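Caballete de acera Undia, doble cara, para cartel de 50 x 70 cm

Ref. 3071-UN · Fabricado por Litulari

El Undia es un caballete plegable de acero lacado para anunciar en la calle lo que ya ponía en el escaparate y no leía ningún peatón. Lleva dos marcos de apertura frontal, uno por cara, de modo que el menú del día persigue al cliente a la ida y a la vuelta.

Cambiar el cartel es cosa de un minuto: se levantan los cuatro perfiles, se retira la lámina antirreflejos, se coloca el papel y se cierra. Se recomienda comprobar que el cartel está del derecho antes de cerrar el cuarto perfil. Llevamos muchos años en esto y lo recomendamos con conocimiento de causa.

Características
Formato del cartel: 50 x 70 cm, vertical
Perfil de aluminio anodizado, 32 mm, esquinas redondeadas
Trasera de chapa galvanizada
Peso: 9,5 kg
Bisagras con tope y cadenilla de seguridad
Colores: plata, negro y un verde que el catálogo llama «bosque»

Viento
Aguanta brisa. Para rachas de hasta 43 km/h hace falta el lastre Tsuchiya, que se vende aparte y se rellena con agua o arena. Por encima de esa velocidad, meta el caballete dentro y anuncie las croquetas de viva voz.

Opciones de personalización
Rotulamos el cabezal con su logotipo a partir de una unidad. En pedidos de más de 700 piezas, el color se elige por carta RAL y el verde bosque deja de ser un problema. 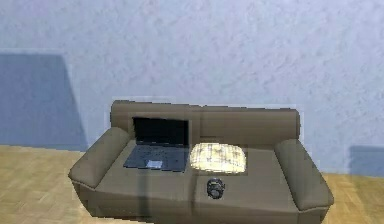 Sofá bajo de dos plazas en marrón topo. Imagen generada por ordenador.

Envío y devoluciones
Entrega en 72 horas en península. Baleares y Canarias, consultar. Los caballetes se devuelven sin usar y en su caja; el cartel de «Liquidación total» de muestra puede quedárselo.

Complementos
Lastre Tsuchiya
Lámina antirreflejos de repuesto (pack de dos)
Funda de transporte Ukstead con asa

Presupuestos para cadenas y ayuntamientos: pregunte por Aparecida Falcão, de 9:00 a 14:00.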